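Last updated: Nov 10, 2025
Filed under: Storage & Organizing > Closets and Shelves

Fabric and wicker storage: cleaning, drying and load limits

Fabric bins and woven trays fail for three main reasons: trapped moisture, overloading, and the wrong cleaner. The notes below apply to soft-sided bins on a wire frame, to woven wicker or rattan, and to paper or cloth shelf liners.

Dusting

Vacuum before any wet cleaning. Use the soft brush head at the lowest suction setting. On wicker, move the brush along the weave first and then across it. Dust packed into a braided rim comes out with a dry, stiff paintbrush, 3/4 inch or narrower. A toothbrush works but sheds bristles into tight braids.

Compressed air is not recommended indoors. It moves the dust to the next shelf.

Washing fabric bins

Check whether the cover lifts off the frame. If it does, wash it alone in cold water on the gentle cycle and hang it to dry. Machine drying shrinks most cotton covers enough that the corners no longer seat on the wire.

If the cover is sewn in place, spot clean only:

Mix one teaspoon of dish soap into two cups of cool water.
Blot with a white cloth, working from the outside of the stain inward.
Blot again with plain water.
Stand the bin on its side with the open end facing moving air.

Do not soak a bin with a cardboard base. The Gakon bins sold with a slide-in base panel can be taken apart for this; the Nusteck ones have the panel glued in and should only be wiped.

Dark printed patterns on a light ground should be tested inside a seam before the first wash. Press a damp white cloth on the spot for 2 minutes. Any color on the cloth means spot cleaning only, with cold water.

Rust on wire frames

Bare wire rusts first at the welds. Rub with fine steel wool, wipe with a dry cloth, and coat with clear nail polish or a paste wax. Let the coating cure overnight before refitting the cover – uncured polish will stick to fabric and leave a stiff patch.

Wicker that has dried out

Wicker creaks and splits when indoor air is dry. Mist the underside with plain water, wait ten minutes, and wipe off the excess. Repeat monthly during the heating season, starting in September in colder areas. Painted or lacquered wicker does not take up water through the finish and only needs dusting.

A cracked strand can be held with wood glue and a clothespin. Put a scrap of wax paper under the pin.

Load and stacking

Soft-sided bins carry weight through the frame and the base. Keep heavy items low. Books and canned goods belong in a rigid crate. A board laid across the rim spreads the load of light items placed on top, but it should reach past the frame on both sides. Baudry shelf boards come in 19 inch lengths, which suits most medium bins.

Liners

Brown kraft paper is adequate under bins in a dry closet. Replace it when it wrinkles or spots. Under a sink, use a wipeable liner.
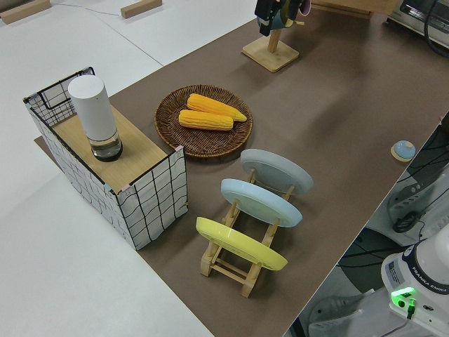
Rololer wrote in to disagree on the monthly misting, saying that twice a winter has been enough for a set of wicker trays kept in a hallway closet, and that going more often left a musty smell in the base. Would a small fan on the underside for an hour fix that, or is it better to skip the water and use a damp cloth?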